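Budgeting for a second gripper arm, teardown bench
Shop Floor Talk > Automation > Buying and Planning

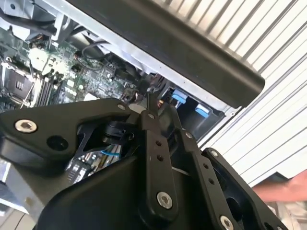
What should I set aside for spare parts in the first year?

Plan on a full set of finger plates and pins plus one actuator. For the Zerketti that came to 872 dollars for us, shipping included.

benchrat_eus
Okay, so that's my starting point, and I'm trying to build the rest of the budget on top of it. We take apart old desktops, pull the memory and the drives, and sort the boards. I want a second arm running by March. The Zerketti gripper is quoted at 2,758 and the Bovo at 1,021, and my boss obviously likes the second number a lot better! Anyone here run both?
Eustaquio Chávez

pinheader
I've had the Bovo for a year and I'd buy it again. It's slower to open and the fingers are kind of fat, but for pulling drives out of a bay you won't care. Blue tabs, grab, pull, done. Spend the difference on a decent bench and better lights.

mold_and_dye
Gotta disagree with pinheader. Drives are the easy part. Memory latches are where fat fingers cost you money, you end up leaning on the neighbor slot and then you've got a cracked board you could have sold. Linkage fingers like the ones in the first post get down in there a lot better.

pinheader
You can buy slim tips for the Bovo though? Gillies makes them. I paid 7 bucks a tip (they do wear out fast, I'll give you that).

mold_and_dye
And how many have you gone through

pinheader
Enough that I buy them by the bag, lol. Still way cheaper than a Zerketti.

benchrat_eus
Didn't know about the Gillies tips, thanks! Do they fit the older Bovo mount or only the new one? We might pick up a used unit if the price is right.

pinheader
New one only as far as I know. Email them before you order.

sallow_kite
Coming at this from the office side: ask both sellers what the service plan costs in year two. We got a great price from Minareck and then the renewal ate our whole tool budget. Also put in a line for whoever's going to write the pick routines. That was the biggest thing we left out, bigger than the gripper.

benchrat_eus
Ugh, yeah, the labor line is blank right now. I've been doing all that myself in between other stuff. I'll put real hours in and post the sheet when I've got both service quotes.

mold_and_dye
Ask Zerketti for a demo unit while you're at it. They let us keep one for two weeks.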